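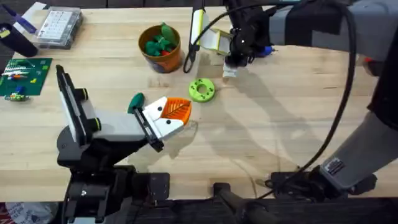

Flallalau two-arm bench: data card and purchase notes. The budget request covers a second bench in Tillville. Small pieces such as the orange leaf-shaped one held by the left arm are the reason we ask for spare fingers first.

Planned purchases
1. Spare fingers, two sets per arm – 70 each. 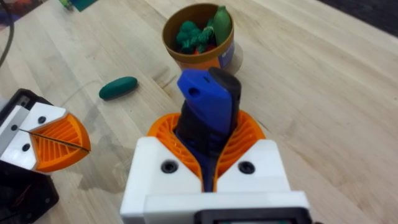

2. Worktable, light wood, same height as the first: 700.
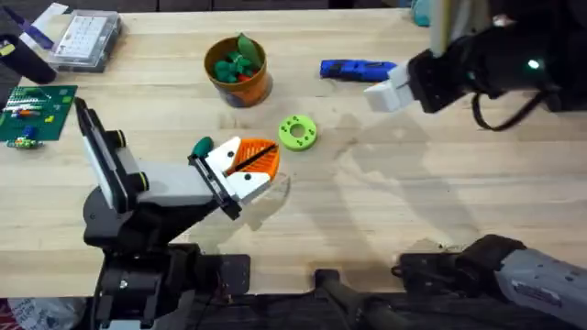

3. Mounts and cables: 1000. Kilian Rainer collects the quotes in April.
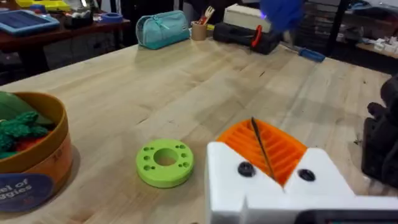

Storage is not in the request yet. Natalie Oakley proposes over 2000 for shelves and tool drawers. At present the screwdriver and the teal pouch stay on the worktable, and a cup holds the toy vegetables.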